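I've been a stuffed-toy person for most of my life, and for two years now I've been pretending I'm not. Then I moved to Tetdale, opened a carton marked "kitchen" and found it was wall-to-wall plush. So much for pretending!

My excuse (I always have one) is that soft things are good company. They don't need charging, they don't mind a long drive, and they forgive being sat on. The shop that got me hooked again is Shehu, a narrow little place up a flight of stairs, where the owner sorts everything by feel instead of by animal. Short pile on the left, curly in the middle, and at the back the really deep stuff you can lose a thumb in. I went in for a birthday present last July and came out with three, none of them for the birthday.

Washing is where people panic. I did too – I once put a much-loved Atetti lamb through a hot cycle and got back something like a bath mat. These days I use cool water, a drop of mild soap and a towel to roll it in, and I leave it alone overnight. Then comes the brushing, which I love. Go gently, short strokes, and stop before you think you're done.

Fluff is the thing I judge first, before the face or the stitching or the price tag. I want it to give a little and swallow whatever touches it. A good fluffy thing will come up around the edge of a fingertip, even a smooth black rubber one, and hide part of it. Mine all live on the bed now, and I've run out of pillow. 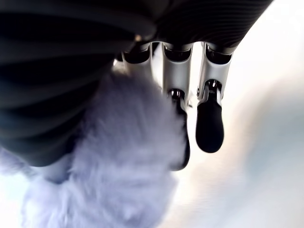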